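Minutes per goal, and why I stopped sorting by it

18/12/2021

The spreadsheet for the Lokolero league is up to date through the last round before the break. A few readers asked why the striker table is now ordered differently, so the method is set out again with the changes.

Until this season the table was sorted by minutes per goal, with penalties left in. The figure is easy to compute and easy to read, but it behaves badly on small samples. The Ganumach center forward came on late in most of his matches, played 717 minutes in total and sat at the top for weeks. Two of his goals were penalties, and one was a deflection that the league first gave as an own goal. Take those out and he drops to the middle of the list.

The new table uses non-penalty goals and shots on target, both per 90 minutes. Stoppage time is ignored, as before. A player who goes off in minute 70 is credited with 70 minutes, and his replacement gets the rest. Red cards are treated the same way as substitutions. Matches abandoned before full time are left out until the league rules on them, and at present that affects only Pledari against Lubis.

Shots on target come from my own notes and from the club match reports, which do not always agree. Lubis counts a shot cleared off the line by a defender as on target. Pledari does not. I follow Lubis on this, and I have gone back to March and corrected the earlier rows. The correction moved the Pledari wingers up by two places and changed nothing else worth mentioning.

I also tried weighting goals by the score at the time, so that a fourth goal in a 4-0 win would count for less than a late equalizer. The results were unstable. Moving one weight by a small amount reordered half of the table, and I had no good reason to prefer one setting over another. The column is still in the file, hidden, for anyone who wants to test it.

Known problems: crowd figures for the Lubis home matches are rounded by the club, so every gate of 3000 should be read with care. The position column is out of date for players who moved to full back during the injury run in the fall. Assists are not included. The league has no fixed rule for them, and I do not plan to write one.

The next update follows the first round after the break. Corrections are welcome in the comments, with the match and the minute, please.

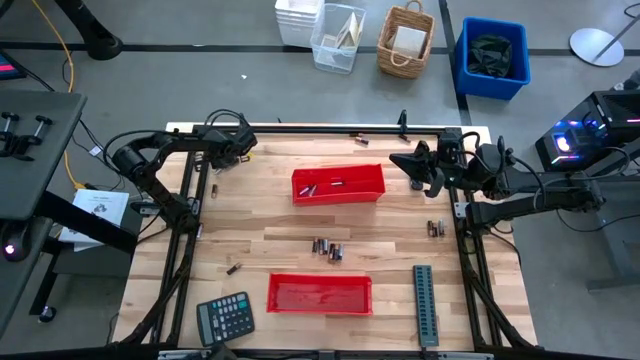
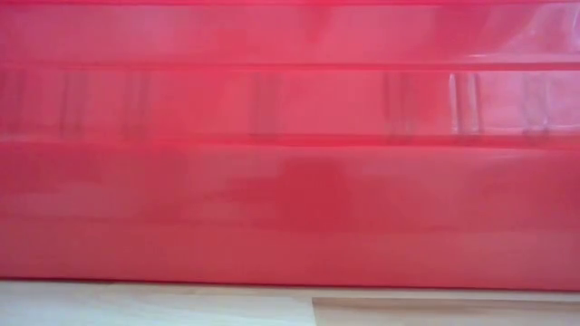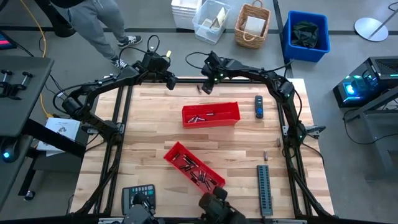

First: red bin with three small batteries. Last: two red bins on the table.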